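Pre-opening inspection, demonstration kitchen, Plorent building
Date: September 29, 2026
Inspected by: Ngọc Lý
Accompanied by: Thắng Trương (operator for the visit)
Equipment: Fello arm on bench mount, two-finger gripper, wrist camera
Result: **open with conditions, see items marked C**

Codes: P = pass, C = pass with condition, F = fail, N/A = not applicable. Comments are mine unless initialled TT.

## 1. Room and access

| Item | Check | Code | Comment |
|---|---|---|---|
| 1.1 | Both exits clear and unlocked from inside | P | |
| 1.2 | Visitor line marked on floor | C | Tape lifting at the corner by the sink. Replace the whole length. |
| 1.3 | Distance from visitor line to nearest reach of arm | P | Measured 1130 mm with arm at full stretch. Site minimum is 1000. |
| 1.4 | Cables off walking routes | F, then P | Supply lead crossed the second exit. Rerouted under the plinth by TT during the inspection and rechecked. |
| 1.5 | Lighting adequate at work surface | P | Reading of 555 lux on the counter with the blinds down. |
| 1.6 | Room limit posted at door | P | 32 persons, including staff. |

The room limit applies to the whole kitchen. The Thân group is larger than this and will have to be split before it reaches the corridor - the corridor is not a waiting area. Thắng has agreed to hold the second half in the reception room and swap them over after the first run.

## 2. Emergency stop and power

- 2.1 Stop button at operator's position: P. Pressed with the arm moving at demonstration speed. Motion ceased, brakes held.
- 2.2 Stop button at visitor side: C. Works, but it was behind a coat stand. Coat stand to stay out for the day.
- 2.3 Restart needs a separate action after the button is released: P.
- 2.4 Loss of mains: P. Arm held position. The gripper keeps its grip on loss of power, so the operator must know how to release it by hand. TT demonstrated this twice.
- 2.5 Isolator labelled: C. Label reads Flidon, the name of the previous installation. Relabel.
- 2.6 Portable appliance test labels in date: P for the controller and monitor. The extension block had no label and has been removed from the room.

## 3. Work area and handling

The demonstration is set at the kitchen counter, with the long bar handle and the small drawers within the working area. I asked for the arm to be brought down to the counter at reduced speed and held there, then checked the approach to the handle from both the operator's position and the wrist camera view on the monitor. Speed limit was on throughout. Settings were read from the controller screen and agree with the sheet supplied by Thắng. 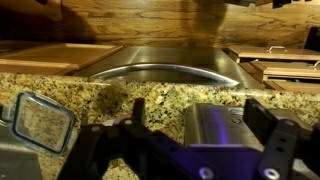 The approach height is the setting most likely to be altered by a well-meaning operator, so it should be locked before visitors come in. A small error in height puts the fingertips against stone, and the force limit is a backstop for that and should not be used as the normal means of stopping. I have asked for the locked value to be written on the run sheet.

| Item | Check | Code | Comment |
|---|---|---|---|
| 3.1 | Gripper fingers secure, no play | P | Checked by hand with drive isolated. |
| 3.2 | Gripper screws tight | P | Torque driver used. |
| 3.3 | Finger edges free of burrs | P | |
| 3.4 | Gripper cannot strike counter at demonstration settings | C | Lock approach height, see above. |
| 3.5 | Loose items cleared from path of arm | C | Container and its lid to be moved out of the way unless the run calls for them. |
| 3.6 | Drawers closed before each run | C | Add to run sheet. An open drawer narrows the approach from the right. |
| 3.7 | No glass or knives within reach of arm | P | Drawers opened and looked through. Two paring knives taken out and given to reception. |
| 3.8 | Surface clean and dry | P | Wipe again between groups. |
| 3.9 | Force limit tested on gauge | P | Tested at the fingertip, 4 readings, all under the set limit. |

TT comment on 3.5: the lid is used in the second run only. Will fetch it from the side table when needed, arm stopped.

Accepted, provided the stop button is pressed before he reaches in. A software pause is not enough. This was a point of disagreement, as pressing the button adds roughly a minute to the changeover. The minute stands.

## 4. Visitor handling

- 4.1 Spoken briefing prepared: P. Read through and timed. Please cut the paragraph on the history of the company, it delays the part about the line on the floor.
- 4.2 Second member of staff facing the visitors during motion: C. Name not yet given. No name, no run.
- 4.3 Children admitted: N/A. Adult booking only.
- 4.4 Hearing protection: N/A. Noise not significant at the visitor line.
- 4.5 Visitors invited to touch the arm: F. The draft programme includes this. Strike it out. Visitors may handle the spare gripper on the side table, which is not connected to anything.
- 4.6 First aid kit: P. Contents complete, burn dressings replaced in April.
- 4.7 Notice that the wrist camera picture is shown on the monitor: C. Notice is printed but not up. It goes by the door at eye level, not on the monitor itself.

## 5. Actions before opening

1. Replace floor tape (1.2) - TT
2. Keep coat stand out of the room (2.2) - reception
3. Relabel isolator (2.5) - TT
4. Lock approach height and enter value on run sheet (3.4) - TT, to be witnessed by me
5. Add drawers and container to run sheet (3.5, 3.6) - TT
6. Name the second member of staff (4.2) - TT
7. Amend programme (4.5) - NL
8. Put up camera notice (4.7) - reception

Items 4 and 6 must be closed before the arm is powered with visitors present. The others may be closed up to the time the doors open. If the arm is moved on its mount for any reason, section 3 and item 1.3 are to be done again in full.

Signed: Ngọc Lý
Received: Thắng Trương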